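Comparing two grippers and two cameras for operating a control cabinet
Student project report, Borislav Omerović
Aug 23, 2020

1. Aim

The project asked whether one arm could work the controls on an ordinary electrical cabinet, and which end tool and camera suited the job. We had two grippers on loan: the Fesbridge, with two flat parallel fingers, and the Himiden, with three rounded ones. The arm was a Plornemer in both cases.

2. Setup

The cabinet has two doors and carries lamps, push buttons, rotary switches and an emergency stop. We left the emergency stop out of the trials. The head camera looks at both doors from the front, and a smaller one sits at the wrist.
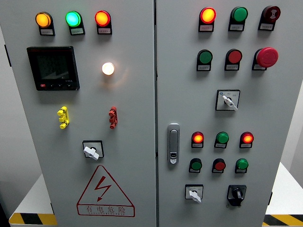 Each gripper made 60 attempts on each of 4 tasks: pressing a flat button, turning a selector switch, pulling the door latch and turning the black switch at the bottom right. The controller was a Peeters unit and we set the same speed limit for both tools. Fitting the second gripper meant redoing the hand-to-eye calibration, and the first try at that was out by a finger's width, so those runs were thrown away.

3. Results

Flat buttons gave little trouble to either tool. The Himiden was slower, as it had to close its fingers fully before pushing. On the selector switches the Fesbridge did clearly better -- its flat fingers held the lever on both sides, while the rounded ones tended to slide off when the lever stood at a diagonal. The latch was poor with both.

We compared the cameras by labelling 900 stills from each and checking how well the detector found the controls. Lit lamps were the weak point. It often mixed up amber and red ones, and lowering the exposure helped with that but made the labels harder to find.

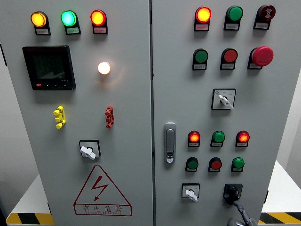
Figure 2. Control cabinet used in the trials, both doors closed.

4. Further work

The wrist camera should be tried again with a fixed exposure. I would also like softer finger pads for the latch. A second round is planned for December.

Comments

plc_mark: Did you try torque limits on the selector switches? We bent a lever that way.

Borislav: Yes, set low from the start. Nothing bent so far.

tern44: Would like to see the calibration numbers if you still have them.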